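The success rate is the wrong headline

Most papers on robot assembly lead with one number. The robot did the task so many times out of so many, and the rest of the paper explains how. I have reviewed enough of these to think the number hides more than it shows, and computer assembly is a good place to see why.

Take a memory module. To seat one, the arm has to hold a long, thin board, line it up with a slot that is barely wider than the board, and push until it is all the way in. Each of those can go wrong in its own way. A module tilted a little will touch down and look fine from across the room.

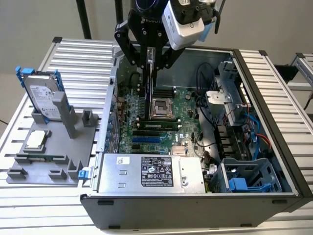 When a paper gives one figure for "RAM insertion," all of these failures land in the same bin. A run that never found the slot counts the same as a run that stopped a hair short. If you want to fix the policy, those are two separate problems. The first is about seeing. The second is about force, and more camera data may not help much.

The Carkport study, led by Kristýna Štěpánek, did it the other way. Her group logged 388 attempts and scored each one in stages: pick, carry, align, seat. The full-task result was modest, and I suspect it cost them some attention. But the table of stages told me where the trouble was. Nearly all of it was in the last step, and 12 of the failures came from a poor grip back at the tray that only showed up later.

I keep coming back to those 12. A pick was marked as good because the part left the tray, and the cost turned up in somebody else's column. 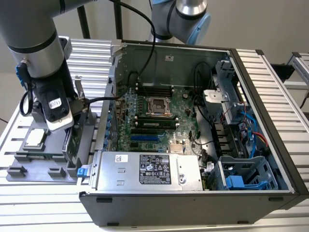 Gripper over the parts tray, with the open tower alongside.

The usual objection is that stage scoring is slow. It is. Someone has to watch the runs and agree on what "aligned" means. The Elteo group scored 497 runs by hand and said in their notes that two people disagreed often enough to need a third. I don't see that as an argument against it. If two trained people can't agree on whether a part was aligned, a single pass mark wasn't going to settle it either.

There is also the matter of the fixture. Almost every group, mine included, gives the robot a tray with a shaped pocket for each part. I have no complaint about that. Factories use trays too. But the tray does some of the work, and a paper should say how much. Move the same parts to a flat surface and I would expect the pick numbers to drop — by how much, we mostly don't know, as few people run that test.

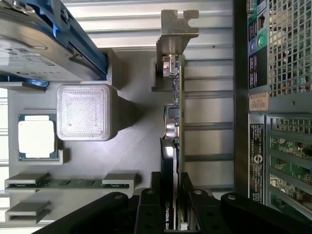 What I would ask for

Report the stages. Report one run of trials with the tray shifted or taken away. Put the failed videos online next to the good ones. The Londwood release has 3,000 demonstrations and not one failed trial, and I found it hard to learn much from it about where the method breaks.

None of this needs new hardware. It needs a longer table and some patience from reviewers when the top number comes in lower than last year's.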